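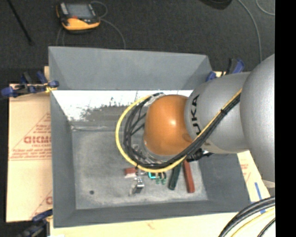
Notes from two weeks of teaching a bin-picking task by remote control. Arm is a KUKA, task is mixed hand tools and small parts out of a grey bin, one item per attempt. Thread, mostly so I can find this again.

First question I get is why teleoperate when you can grab the arm and move it. We did both. Hand guiding is quicker to learn and gives nicer approach angles. It also puts a person's forearms over the bin in every recording, and the policy is happy to learn from forearms.

So: hand guiding for the first set, 293 demonstrations, then remote for the rest. Total after cleaning is 627. Do not mix the two without a flag in the log. The speed profiles are different enough that a plot of joint velocity will tell you which is which.

Remote side is a Plidell six-axis handset. Translation scaled down by 4 once the tool is below the rim of the bin, full scale above it. Operators hated the switch for an hour and then stopped mentioning it.

The scaling change needs a ramp. Ours was a step at first and every recording had a small kick at rim height. The trained policy reproduced the kick faithfully.

On the bin. Sloping walls are kind to the gripper and unkind to the data. Anything dropped near a wall slides back towards the floor, so you get far more examples of items lying flat in the open than items in corners. Corner picks have to be placed on purpose.

Clamp the bin. Then clamp it again. We run three clamps on the boards. Before that it crept a few millimetres over a session, which is invisible while you work and very visible when you overlay the first recording and the last.

Long handles are the hard case. A screwdriver-shaped thing can be gripped anywhere along its length, and four operators will pick four places. The policy averages them and closes on something none of them chose. We settled on one rule: grip the handle, nearer the heavy end. Write the rule down before you start.

Small clips are the other hard case, for the opposite reason. There is only one good grasp and you can't see it from the fixed view once the wrist is over it. The side camera doesn't help. Contact force does, a bit.

Cables. The dress pack round the last joints hides more of the floor than the gripper does. If your fixed camera shares a side with the cable loop you will lose items under it at exactly the moment you're lining up. Count this as a camera placement problem and move the camera.

Second thing about cables: they have a preferred direction. Wind the wrist past a certain point and the bundle pulls on its ties, and the force readings drift. We put a soft limit on joint seven in the remote software. Nothing clever, it just goes stiff.

Sibel Karakaya did the bulk of the remote recordings and keeps the best log of anyone here. Her habit is to stop dead for half a second before closing the gripper. It looks slow. Her demonstrations segment cleanly and mine don't, so everyone now does the half second.

Failed picks: keep them, label them, leave them out of the first training run. We added 4 labelled recoveries per item type later on and the retry behaviour went from random poking to something you could leave running over lunch.

Things we record per attempt: joint positions, commanded and measured. Tool force. Gripper width. Fixed view. Operator initials. Item set. Whether the operator could see the cell directly or only the screen. That last one was added late and explains more of the spread than I'd like.

Operators who could see the cell were faster and worse teachers. They use depth the cameras don't have. Screen only from now on, even if the person is sitting two metres away.

Latency on the Ernance link sat under a tenth of a second all fortnight. Past that, people start to overshoot and correct, and you end up with wobble in the training set. Throw those away, they don't filter out.

Session length: 700 seconds, then swap. Chosen by looking at where the abort rate went up. It goes up for everyone at much the same point, including those who say they are fine.

Someone at Stougaard asked whether you need the pendant at all if you teach this way. Yes. Speed override, fault reset, and getting the arm home when the remote software has lost its mind. Keep it within reach and keep its lead clear of the arm's path.

Logging format is the one we used on Dresureo, with two extra columns. Will post the column list when I've tidied it. Depth data for the corner picks is still being re-exported, so don't ask for that yet.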